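Clubs > Robotics > Kitchen Table Challenge > Bench checks

Bench safety checklist, with comments: Kitchen Table Challenge

June, by Amancay Saavedra, Gitden Robotics Club

Please read the whole thing through once before your team's first go, even if you were here last year and feel you know it by heart (I thought I did too, and then found I'd been doing check 4 backwards).

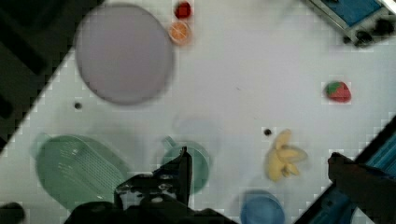

The checks are done by two people, one reading aloud and one doing, and you swap over for the next session so that everybody gets a turn at both. Allow 20 minutes the first time. You'll be much quicker by the end of term, I promise!

BEFORE POWER

1. Emergency stop within reach of the person reading. OK
Comment: Within reach means sitting down, with your elbow on the desk. Team Jonitz had it behind a rucksack and we had a friendly chat about that.

2. Gripper bolts and brackets finger-tight or better, nothing rattling. OK
Comment: One bracket screw wanted a quarter turn. Fitzgerald Haddad has put the right hex key back on its hook, so do please leave it there for the next team.

3. Wrist camera cable has slack through the full turn. SEE COMMENT
Comment: Fine to the left, a bit tight to the right. I've asked Team Hrynyshyn to re-route it and show me before they run again.

4. Table clamped, then pushed gently from each side. OK
Comment: Clamp first and push afterwards, in that order.

5. Table top wiped and play food laid out with gaps between the pieces. OK
Comment: The strawberry and the bananas had lovely clear space round them. The mug and the colander are a closer fit, so take the approach to the mug slowly. Smudges on the white top can confuse the vision code, and a damp cloth sorts most of them out.

POWER ON

6. Hair tied back, sleeves up, lanyards off. OK

7. Speed limit set to 10 per cent for the first run. OK
Comment: Yes, it's dreadfully slow, and yes, I do check. You may go up after 3 clean picks in a row.

8. Hands stay outside the tape while the arm is live. REPEAT NEXT SESSION
Comment: Somebody leaned in to straighten a plate. It's such a natural thing to do, and I've done it myself at home with the toaster, but call "stop", wait for the reader to answer, and only then reach in.

AFTERWARDS

9. Arm parked, power off, play food back in the Etberg box. OK
Comment: Cups go at the bottom, please, as the lid won't shut otherwise.

Still open: check 3 (Hrynyshyn) and check 8 (everyone).

Checked by A. Saavedra, seconded by F. Haddad

2 comments | 3 shares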